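Last updated 7/11/23

# Household and shop chores: what our machines can and can't do

People write to us at Bramstead after a store visit or a trade show and ask many of the same things. The answers below cover the two-armed home unit (Soner) and the bench unit for small shops (Zavine). If your question is about billing or a service visit, use the contact form.

## General

**Can a robot do my housework yet?**

Some of it, slowly, with a person in the building. A Soner unit can clear light items off a table, put them in a bin, carry a folded towel, and open some drawers. It can't run a house. If you want to leave in the morning and come home to a clean kitchen, don't buy one this year.

**What about a dishwasher or a robot vacuum? Aren't those robots?**

You can call them that. They do one job well and cost far less than anything we make. If your main problem is floors or dishes, buy those first.

**Which chores work best today?**

Picking up dry, light, solid things from a flat surface at table height. Boxes, cans, plastic cups, and wooden blocks are all fine. Wiping a flat counter works if the counter is mostly clear.

**Which chores don't work?**

- Folding fitted sheets
- Hand washing glasses
- Anything on stairs
- Cooking over a flame
- Making a bed that is pushed against a wall
- Sorting mail (it can move the mail, but it doesn't know what you want to keep)

**How fast is it?**

In our February tests, clearing a coffee table with 12 items on it took 39 minutes. Most adults would do that in two or three. The time goes into looking, planning the reach, and trying again after a missed grip.

## In the shop

**Can Zavine replace someone on my line?**

No. It can take over one step, such as moving parts from a tray to a fixture, if the tray is always in the same spot. Somebody still has to load the tray and clear jams.

**How long does setup take on a new part?**

Plan on seven working days for the first part. Later parts of the same general shape go faster. Soft goods, cables, and anything oily take longer, and we turn down some of those jobs.

**Does it need a cage?**

That depends on your site, the part, and the tool on the arm. We do a written safety review before every install and won't ship without one.

## At home

**Why are simple objects hard?**

Objects that look simple to you may give the machine very little to go on. A clear plastic bottle is a good case. You see through it to whatever is behind it, and a window puts bright streaks on the side. An empty one also weighs almost nothing, so a small bump moves it, and a grip that is too strong crushes it. Crumpled paper has the opposite trouble. It's easy to see on a dark table, but no two pieces have the same shape. 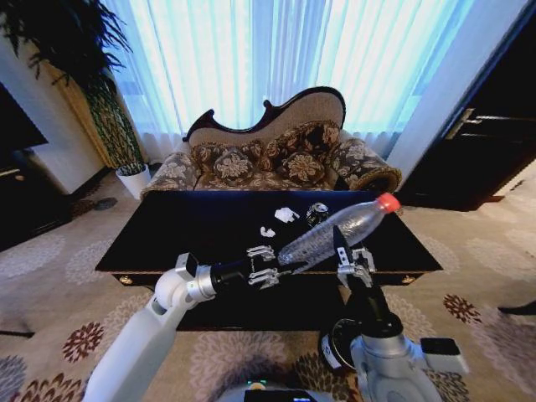 We keep a log of pickup attempts on everyday trash. The current log has 1191 attempts in it, and clear plastic is still the group with the most repeat tries. Dark, shiny tabletops make it worse, and so does a bright window across the room. Closing a heavier curtain helps. A plain placemat on the table helps more.

**Do I have to rearrange my furniture?**

Usually a little. The base needs a clear path and room to turn. Thick rugs with loose edges should be taped down or moved. Low tables are fine.

**Can two arms do more than one?**

Yes, for some jobs. One arm can hold a thing while the other pulls, twists, or steadies it. Passing an object from one hand to the other is also useful when the bin is on the far side. Two arms also have to stay out of each other's way, and that adds time.

**Will it sort recycling?**

It can put things you've chosen into the bin you've chosen. It doesn't know your town's rules, and it can't tell whether a container has been rinsed.

**What happens if it drops something?**

It stops, looks again, and tries up to three times. After that it sends a message and waits. Don't let it handle anything you'd be upset to lose.

**Can I leave it running overnight?**

No. The home unit is approved for use only when an adult is at home and awake.

**Can I try one before I buy?**

The Seyoum showroom runs visits by appointment. Bring a few things from your own house if you like, but no glass or knives. Visitors under 12 need an adult with them.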